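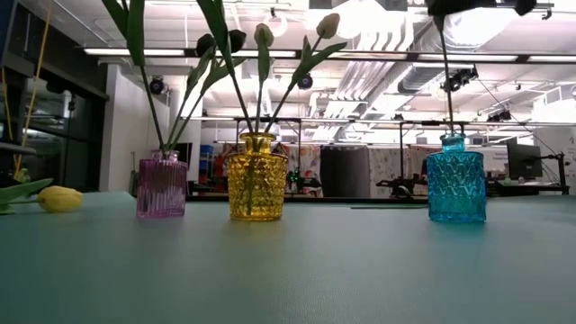

Table flowers: progress report to the Firberg Fund, November

1. What we said we would do

The application promised fresh-looking table arrangements for the communal dining room at Sisadbridge, made up by residents in the Tuesday sessions, using artificial stems so that nothing needed watering or replacing. The grant was 900 pounds. I took over the reporting from Gergely Jakab in the summer and should say that I was not convinced by the idea then. I am a little more convinced now, but not by all of it.

2. Vases

We settled on coloured glass. The pink ribbed one is the smallest in the trial set and has a narrow neck, so a few stems fill it. The yellow and turquoise ones are cut in a diamond pattern and are much alike in size and shape. People like the colours. I still think plain glass would have gone with more flowers and cost less, and I would like that noted before any second order goes to Szilágyi.

Gergely's original plan was for three vases on every table. On a long table they look all right if they are spread out. On our square ones there would be no room left for plates, and I do not believe anyone measured before the plan was written. We are now working on one vase per table.

3. Stems

The order from Plevar came to 53 stems, of which 41 are in use. Another 6 went back with split leaves and we have been credited for them. The rest are in the cupboard waiting for somebody to want them.

The tulips divide opinion. The cream buds are popular. The very dark ones, which are nearly black, were described in the catalogue as "plum", and two residents have asked whether there has been a funeral. Mixed with the cream in the yellow vase they look better than I expected, with the stems fanned out in a V. The open yellow tulip is the most cheerful flower of the lot, though its head is heavy for its stem and it tips forward in a shallow vase.

The broad green leaves take up a lot of space. In the pink vase they lean well over to the left, and whoever sits on that side will have them in their soup. I have asked for shorter ones.

4. Sessions

Attendance is steady but small. The application spoke of "improved dexterity and wellbeing". We have no measure of either and I would be wary of claiming them. What I can report is that the same people come back, they argue over where the tulips go, and the arrangements get changed between sessions by persons unknown.

5. Money and next steps

We have not overspent. I do not want to buy more stems until those in the cupboard have been used. Before the next report we will try shorter foliage, put one vase on each square table for a month, and ask the kitchen staff if they get in the way at mealtimes. If the answer is yes, I would sooner move the flowers to the windowsills than carry on because the application said tables.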